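Pastberg Community Hall Users' Group
Minutes of the quarterly meeting held on 18th July in the reading room

Present: eleven members, with the chair and the secretary. Apologies were received from the gardening club and the Nernach Street residents.

The chair opened the meeting and the minutes of the last meeting were approved with one correction. Under item 6, "back door" should read "side door."

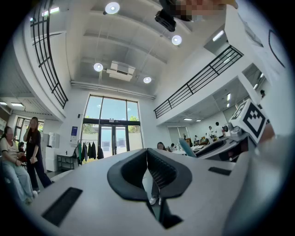
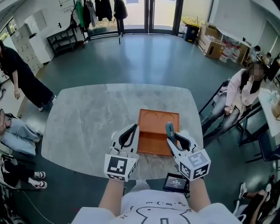

1. Matters arising

The side door has been rehung and now closes without being pulled. The locksmith still owes us two keys. The secretary will call again.

The letter to the county about the missing street sign was sent in February. No reply has come. It was agreed to send a second letter, this time to the roads department directly, with a copy of the first.

The question of who stores the folding screens was left open last time. The choir has now agreed to keep them in its closet, on the understanding that other groups can get at them during a booking.

2. Heating and the boiler

The boiler was serviced in the spring. The engineer's report says it will probably last two more winters, but the pump is noisy and one valve leaks slightly. The report was passed around.

Two quotes for a new pump have come in. The lower one is from Skulus Heating and does not include taking away the old pump. The other does. Members asked whether the work could be done before the evening classes start again. Skulus has said yes if the order is placed this month, and the other firm could not give a date.

There was some discussion of replacing the whole boiler at once. The chair felt that spending money on a pump for a boiler with two winters left was poor value. Others said the hall could not go through another cold season with the present pump, and that last winter the quilters had sat in their coats. It was put to a vote and the pump was approved. The secretary will ask Skulus for a price that includes removal.

3. Hire charges

The charge for regular users has not changed in four years. A paper with three options was sent out before the meeting. Most members preferred the middle option, a rise of $4 a session from the start of the fall season. The language exchange asked that groups meeting for less than an hour be charged half. This was thought fair, but hard to check, as groups tend to arrive early and leave late. Agreed to try it for one season and look again.

Charges for private parties will go up to $300, including use of the kitchen. The cleaning deposit stays as it is.

The drama group asked that its two extra rehearsals before the spring play be left at the old rate. Agreed.

4. Kitchen

The refrigerator has been left with food in it on several occasions. A notice is to go on the door saying that anything not labeled with a group name and a date will be thrown out. The dance class pointed out that there was a notice before and it fell off. The new one will be in a plastic sleeve and screwed to the wall beside the refrigerator.

The large coffee urn trips the breaker if it is on at the same time as the oven. The electrician says this is the wiring and not the urn. Until it is looked at, users should run one or the other. The secretary will add a line to the booking form.

Mugs are short again. There are 28 on the inventory and far fewer in the cupboard. Groups are asked to check their own boxes and closets.

5. Supper evening

The fall supper will go ahead. Thân, the restaurant on the corner, has offered to supply rice and two hot dishes at cost, one of them without meat. The rest will be brought by members as usual. A sign-up sheet will be on the board by the stairs — please write down the dish as well as your name, so that we do not have a table of potato salad.

Tickets will be sold by the groups and not at the door. The choir will sing for part of the evening, and the chess club will put out the chairs and stack them afterward. It was asked whether children under five could come free, and this was agreed.

6. Parking

Cars have been left across the ramp again during evening bookings. The chair has spoken to two groups. It was suggested that the yellow lines be repainted and made wider. One member has paint left over from another job and offered it. The ramp will need to be kept clear for a day while the paint dries, and the chair will fix a date with the playgroup.

The bicycle rack is loose at one end. To be bolted down when the lines are painted.

7. Any other business

The piano will be tuned before the supper. The choir and the dance class will split the cost.

A box of lost property has been in the cloakroom since last fall. It contains mostly gloves, scarves and one good umbrella. Anything not claimed by the next meeting will go to the thrift store.

The quilters asked for a longer booking on the first weekend of their winter show. The room is free and this was agreed at the normal rate.

The next meeting will be held in the reading room at the usual time. Items for the agenda should reach the secretary a week ahead — by email if possible.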